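Review: Zustotberg two-arm bench set with ribbed fingers

By Priya Marchetti
11 July 2018

I buy equipment for a small drinks and catering training kitchen, and in March we were asked to price a robot bench for simple pouring and clearing work. The shortlist came down to the Zustotberg set and a single-arm kit from Grurar. We bought the Zustotberg. My colleague Gus Calloway does most of the programming, and I look after the budget and the spares shelf.

What you pay for

The quote covers two arms, two grippers and the wrist cameras. It doesn't cover the table, paper cups, cans or anyone's time, so put those on a separate line. We set aside $2000 for the first year of extras and have spent over 30 per cent of it, mostly on spare fingers and cabling.

Grippers

The fingers are the main reason to choose this set. They are blue with an open ribbed pattern and they sit well against a round can. Gus uses ordinary soft drink cans and paper cups for his trials, which keeps the running cost down. 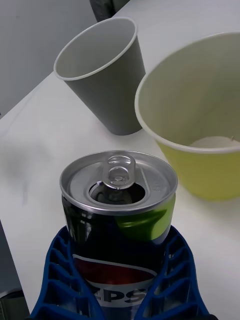
Opened Pepsi can between the ribbed fingers, with the two paper cups behind it.

Cans are the easier half of the job. Paper cups need a lighter setting, and you should plan on crushing plenty while you find it. Buy them by the sleeve. The finger tips come to a point and will wear before the rest does. Zustotberg sells fingers only in pairs, and our last order took 20 days to reach us, so I now reorder when we open the last pair.

Table and floor space

Measure this before you sign anything. Two arms facing each other need a clear stretch of table between them, and the open fingers take up more width than the brochure drawing suggests. A plain white top has suited us and it wipes down easily. Allow for the cables too. The camera lead on each arm needs slack, and I would add a cable tray to the order. 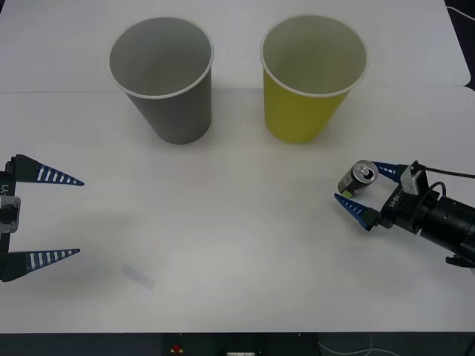
Compared with the Grurar kit

The Grurar is cheaper and easier to set up. It would do if all you want is to move cans from one spot to another. With one arm, though, you can't hold a cup steady while the can tips, and adding a second arm later cost more on paper than buying the pair.

Support

Fair. Booker Ridgeway at the dealer answered most questions the same day. The printed manual is thin on colour codes for the wiring, so ask for the full diagram. The warranty is 3 years on the arms and excludes the fingers.

Would I buy it again? Yes, with a second box of fingers on the first order.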